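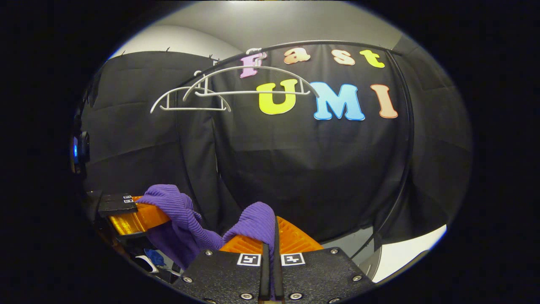
Nov 14, 2020

Up before six. Frost on the inside of the pantry window and the bread dough had hardly moved overnight, so I put it on the shelf over the stove and went out to look at the apples in the shed.

I sorted until the light got good. The crates from the top two trees at Corrigan are keeping well. The ones I bought off the stand on the Skistham road are not, and I should have known it when I saw the bruises on the stem end. Threw a lot of those in the bucket for the compost and cut up the rest for sauce. The sauce took most of the morning. I used less sugar than last year and a little salt, and I think it is better. It is also darker, but I left the skins on for the first half hour, so that may be why. Eleven pints would not fit in the canner at once and I did it in two loads. One jar did not seal and is in the refrigerator.

Wrote the storage numbers in the notebook. 106 apples left that I would call sound, not counting the small ones. At this rate they will see me to the end of January if I check them every week. Last winter I let it go a month and lost a whole crate to one bad apple in the corner. I have wrapped the best of them in newspaper this time and laid them stem up in single layers.

The shed thermometer said 25 at seven o'clock, which is colder than I want it. I hung the old quilt over the door and put the two water jugs back in by the north wall. By noon it was up to 38. If it gets down in the teens I will have to carry everything to the cellar, and the cellar smells of onions. Apples take that up. Need to think about where the onions could go. Under the back stairs maybe, if I move the paint.

After lunch I walked to the mailbox and then kept going, down to the bridge and back by the field. Nearly all the leaves are down. The creek is low. Somebody has put up new fence along the Jultusberg side and run it straight across the old path, with no gate, so I had to go around by the culvert and got one boot full of water. Home by two thirty.

Mail was the seed bill and the Fosero catalog, very early this year. They have dropped the yellow pole bean I liked and raised the shipping. I marked a few things anyway. I want to try a shorter season squash, since the one I planted in July never did anything but flower. A packet says 70 days to harvest. I will believe 80 here.

Bread finally came up around three. Baked two loaves, one plain and one with the rye I needed to use up. The rye one split down the side. Tastes fine. I ate the heel with butter while it was still too hot to cut properly, and had soup with more of it for supper.

Cleaned the canner and put it away on the high shelf, then remembered the quinces. They are still in the bowl on the table, making the whole kitchen smell good, and I have not decided between jelly and paste. Jelly needs the cheesecloth and I can't find it. Paste means standing there and stirring for most of an afternoon. They will wait a few more days.

Knee is sore from the walk. Put the wet boot by the stove, stuffed with paper, not too close this time.

For tomorrow: turn the compost, look for the cheesecloth, bring in another load of wood before the rain, buy lids. The wide mouth ones are all gone and the store was out last time I asked, so I may have to try Corrigan. Also call about the chimney.

Wind is getting up now. Quilt is still on the shed door, I checked with the flashlight. Inside it was 34. Bed by nine thirty.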